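Plillgate Building Users – minutes, August meeting
Held in the side room, 7.15 pm. Quorate. Apologies taken as read.

1. Last minutes
Agreed, one correction: the spare keys are at Dorker, not Taipe.

2. Money
Balance 3000 before the summer bills. Cleaning invoice 319, paid. Mats for the entrance 108, approved, to be ordered. Query on whether the mats need rubber backing – bare rubber may mark stone, check with supplier first.

3. Chairs
Stacks still being dragged. Please lift. Felt pads come off every few weeks, new pack wanted. Agreed to limit of 100 chairs out for any one event, the rest stay in the store.

4. Marble floor
Longest item. General view that the floor looks good since the summer clean and nobody wants it replaced. Crazy paving, so no easy swapping of one slab for another, every piece its own shape. Complaint is the joints. Brown staining along the grout where several seams meet, a bit darker than the rest. Two views: old spill that soaked in, or something coming up from underneath. No agreement.

Gristuvano quote for the whole floor recieved. Felt to be too much for what is a grout problem. Ask them to price the joints only.

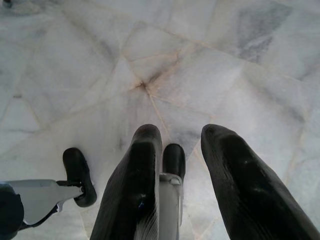

No vinegar, no bathroom cleaner, no bleach on the marble in the meantime. Neutral soap and a damp mop. Notice to go inside the closet door, last one fell down. One member asked about sealing – put off until the stain is sorted, or we seal it in. Also asked if the grout could be redone darker all over. Not popular, most like the beige.

Action: re-quote from Gristuvano, joints only. Small test patch by the store door first.
Action: mark the stain edge with chalk and look again next meeting, see if it it has spread.

5. AOB
Side door sticking. Lights left on again after the Thursday booking. Coffee urn to be descaled.

Closed 8.40. Next meeting same room, date to be sent round.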